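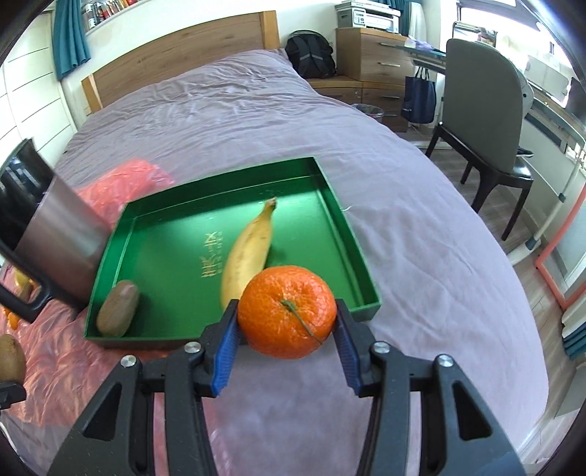 Notebook > Laundry

October, start of the towel trial

Ionuț is convinced the Prostura drum tablets have fixed the smell in the towels. I am not. He ran one tablet through the Haldane on an empty hot cycle, washed a load straight after, stuck his nose in it and declared victory. That is one load, judged by the man who paid for the tablets. Writing down what we do from now on so there's something to argue over besides his nose.

Starting point. Machine is the Haldane front loader, the old one, spin set at 1000. Towels are the gray set plus whatever the dog has been dried on. The smell isn't there when they come off the line. It comes back when they get damp again, so sniffing them dry tells you very little and I'd like everyone to stop doing it. The test from here on: wet one corner under the cold tap, squeeze it out, leave it on the edge of the tub for 17 minutes, then smell. Why 17? That was how long the first one sat while I was on the phone, and I'd sooner keep it the same than pick a prettier number.

Before any of that I pulled the machine forward and took the filter out. Lint, a hair tie, a plastic collar stay and a good deal of gray slime. Also lifted the fold of the door seal, which Ionuț says he wipes. He wipes the front of it. The back of the fold was black and it took an old toothbrush and most of an evening radio program to get it clean. So this is already a muddle: if the towels improve now, it could be the tablet or it could be the scrubbing. I should have tested a towel between the two and I didn't.

Load 1. Gray towels, 40 degrees, usual powder to the line, no softener. Wet corner test: faint smell, a bit like a pond. Ionuț said he couldn't smell anything. Vasco came by for the ladder, was handed a towel with no explanation, and said "dog." It was not a dog towel.

Load 2. Same towels, 60 degrees, same powder. Wet corner: nothing from me, nothing from Vasco, and Ionuț said it was the same as the last one, which I suppose is consistent of him. I'm inclined to put this down to the temperature. We have been washing everything at 40 since the electric bill went up, and I can't find a load in the old notes hotter than that since spring.

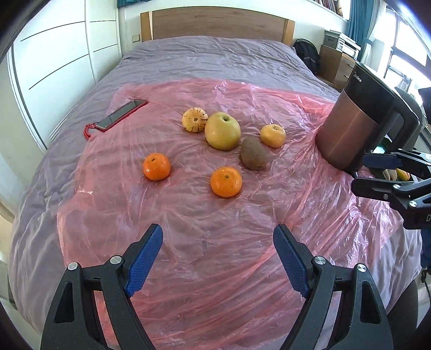
Fruit on the pink plastic, on the bed.

Load 3. Softener back in, 60 degrees. I wanted to know whether the softener was leaving a coating, as Vasco's sister claims. The towels came out slick and took longer to soak up a spill on the counter. Smell: can't say. All I could get was softener, and a perfume that hides the thing you're trying to measure is no use for a trial. Not repeating this one. Softener goes to the back of the cupboard.

Load 4. The Cirier stain powder, because we had it. The scoop is useless, so I weighed out what the box says for a "heavy" load and got 284 g on the kitchen scale. That seems like an awful lot. A box would last us hardly any time at that rate, and I note that the people telling me to use that much are the people selling the box. Half next time. The towels came out stiff. Wet corner: clean, but it was also a 60 wash, so I've learned nothing about the powder that load 2 didn't already tell me.

Vasco pointed out that we'd changed drying as well. Loads 1 and 2 dried outdoors with a wind, 3 and 4 on the rack in the hall with the door shut. He's right and it's annoying. The hall rack is slow. The hems were still damp at bedtime, and I've read in more than one place that slow drying is half the trouble.

What I think so far, and I'd put it no stronger than this: hotter wash helps, door seal was filthy, softener is a waste. The tablet I have no evidence for at all. Ionuț has the rest of the pack and wants to use one a month "to be safe," which is how these things get sold.

Still to do:
Wash at 40 with the seal clean and no tablet, dried outside. That's the one we need.
Same again, dried in the hall.
Then a tablet, then the 40 load once more.
Keep one towel out of all of it, marked with a stitch of red thread in the corner, so there's something to compare against.
Ask at the hardware store in Clillton whether they stock the seal for this model. The old one has a nick near the bottom that I don't like.

Added later, 9 p.m. Ionuț has put the red thread towel in the wash with the others. Marking another one.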